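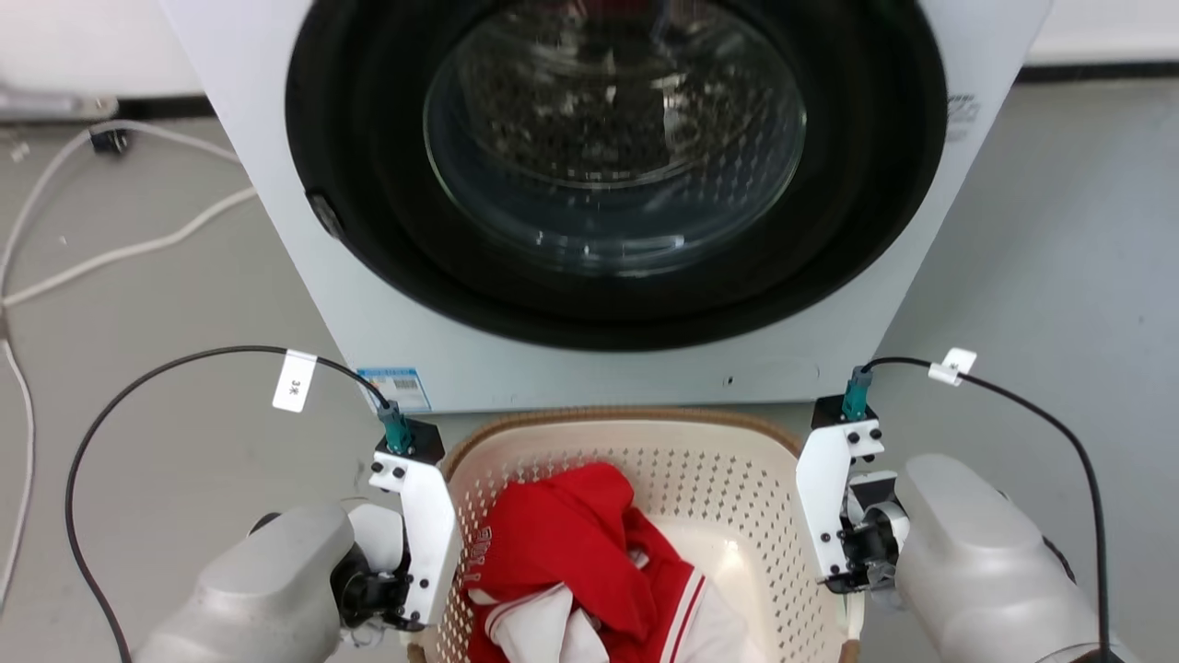
Two arms fitted with white parallel grippers at the laundry station, with a front-loading washer and a basket of clothes.

Search this wiki Go

Corkden Gripper Comparison
Last updated in May - by the Corkden wiki editors

The Corkden Gripper Comparison is a long-running series of bench and household trials in which robot grippers are tried out on the same everyday chores, one after another, so that their strengths and weaknesses can be set side by side. It is run from a workshop in Corkden and is fondly known among its followers as "the laundry test", although laundry is only one of its 13 chores.

Background

The series grew out of a friendly disagreement over whether a plain parallel gripper, the kind with two flat fingers that slide toward each other, could handle soft cloth as well as the more elaborate Pistum three-finger hand. Early trials used a single arm and a folded towel, and they settled very little. A second arm was added the following year, and with it came the washing machine, which has remained everybody's favorite station ever since.

Method

Each gripper is mounted in pairs and driven by the same Girnel controller, so that differences in timing can fairly be put down to the hardware. A full round is made up of 23 attempts per chore, and by the end of the third season around 2,000 attempts had been logged. Clothes are taken from a basket, carried to the drum and let go, and the operator scores each attempt from 0 to 5. Camera views are taken from head height, which gives a good look at both grippers at once - a great help when a sleeve gets pinched.

Results

Parallel grippers have done better than many people expected on thick garments, and rather worse on thin ones, which tend to slip between the finger plates. The Kordestani soft-tip fingers scored highest on thin cloth but wore out fastest. Cable routing at the wrist, at first treated as a small matter, now has its own section in the score sheet.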